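Climton Press Brings Out "The Andomance Letters," a First Novel by Zofia Chmielewska

I've been publishing novels at Climton Press for long enough to be wary of ghost stories, and I told Zofia so when her manuscript landed on my desk in February. She sent it anyway (all 2,196 handwritten notes and scraps of it, typed up by her sister), and I read the thing in two nights!

The book follows Marta Krajewska, a mail sorter in the mountain town of Vorer, who starts getting letters from a village that was flooded before she was born. They're funny letters, mostly. Then they start asking for favors.

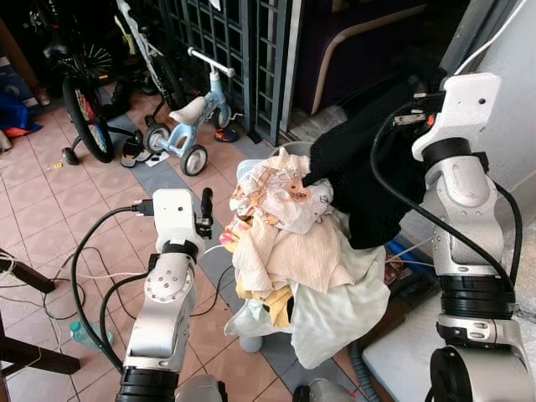 What got me was Marta herself. She's stubborn, she's broke, and she answers every letter because she thinks it's rude not to. I've already pushed copies on my dentist and both my brothers, and one of them has called me twice about chapter 5.

Zofia will read from the book at our Climton office this Wednesday at 7 p.m., and I'll be there pouring the coffee. It's free, but we're short on chairs, so please call ahead.

The paperback and e-book are out now. Reviewers, write to me for a copy and tell me which format you'd like.

Contact: Pascal Coste, Publisher, Climton Press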